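Home Guides Calendar Minutes Contact
Filed under: House business / Meeting notes
Last updated August 31, 2026

UKARI GUEST ROOMS — HOUSEKEEPING MEETING, MINUTES

Typed up fast, corrections to the desk please. Started late, finished on time.

1. Last minutes
Agreed. One fix, the Midadent invoice was for pillow protectors, not pillowcases. Noted.

2. Bedding
Long item, took most of the meeting.

White duvets stay on for the fall. Complaint from the second floor that the duvet hangs lower on one side than the other, guests kick it off by morning. Proposal is to center it first, then let the front drop, then deal with the sides. Two people already do it this way.

Tucking. No agreement on this since January. House sheet says leave the duvet hanging over the front of the mattress, hand goes in between duvet and mattress only to straighten it. Some rooms are being tucked in tight all the way round, which looks neat but guests pull it all out again. Vote: hang, don't tuck. Carried.

Creases. Smooth with a flat hand from the middle out. A few soft wrinkles are ok, nobody is ironing a duvet on the bed. Steamer request refused again (cost).

Mattresses. Turn them at the season change as before. Padded sides to be checked for marks while the bed is stripped. A cream mattress can look a bit yellow on the side and still be clean — check the seam before reporting it as a stain.

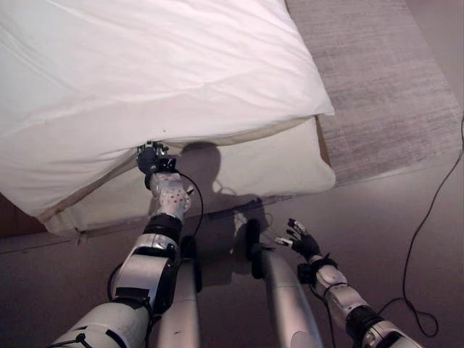

Yook asked for it to be written down that hanging the duvet is fine for the front but the side by the wall should still be tucked, otherwise it slides off behind and has to be fished out from the back. Said this has been raised before and left out of the minutes. Agreed to try it in the 4 rooms where the bed is against the wall. Rest of the house as voted.

Spare duvets: 17 on the shelf, should be 20. Three not back from the laundry. Desk to call Monday.

3. Rugs and mats
Gray woven rugs beside the beds — lift and shake, don't just vacuum over. Put back square to the bed, the stripe is faint but you notice when its crooked.

Beige mats. Herringbone weave holds grit, vacuum both ways. Stitched border is the weak spot, so no brush head along the edge. If the edge curls, lay it flat overnight under something heavy. Somebody asked about washing them. No, spot clean only untill we hear back from the supplier.

Dark throws and blankets should not be left trailing on the mats. They pick up fluff and then it's a job with the roller. Fold over the chair or take them out of the room while the floor is being done. 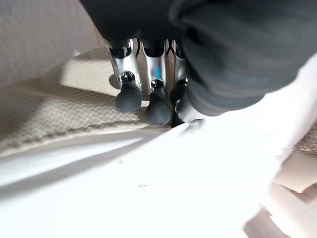 3 min read · Minutes

Replacement mats: quote from Trunadum came in at 800 for the lot, delivery extra. Felt to be high. Decision put off, get one more quote. Keep the old ones going for now, worst edges turned toward the wall.

4. Order of work in a room
Short one. Strip bed, check mattress, make bed, floor last. A couple of rooms were done floor first last week and ended up with lint all over the rug again. Sheet on the closet door to be reprinted with bigger type.

5. Any other business
— Linen closet key is to go back on the hook, not in a pocket.
— Roller refills are low, order with the next lot.
— Lamp in the end room flickers, try a new bulb before calling anyone.
— Window catches not discussed, no time. Carry over.

Actions
Desk: call laundry, second mat quote, reprint sheet.
Second floor: try the wall-side tuck, report back.
Everyone: mattress sides while stripping, write the room number on the pad if theres a mark.

Next meeting same place, same time, bring the pad.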